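Chapter 4
Showing the Robot What You Mean

If you have ever taught a child to tie a shoelace, you will know how quickly words run out, and how soon you end up taking hold of the laces yourself. Teaching a robot is much the same. We can guide its arm by hand, or we can steer it from a little way off with a pair of controllers, and either way it keeps a record of what we did.
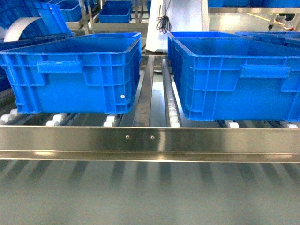
In this chapter we shall stay with one humble job, moving crates, which the trainers at Rindbridge taught by remote control over 46 sessions. A crate is a kindly thing to begin with - it has a rim and a handle, and it forgives a clumsy grip. Even so, the trainers gathered 2,680 demonstrations, and had to set aside more than 53 of them where the operator had hesitated.

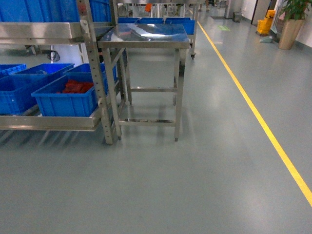 Figure 4.2 Rack, work table and cart with blue crates, beside the yellow floor line.

Before we come to the controllers themselves, let us think about the room. A person knows without looking where the table ends, but an operator working from a screen does not, and so we begin, in Section 4.1, with where to stand and what to look at.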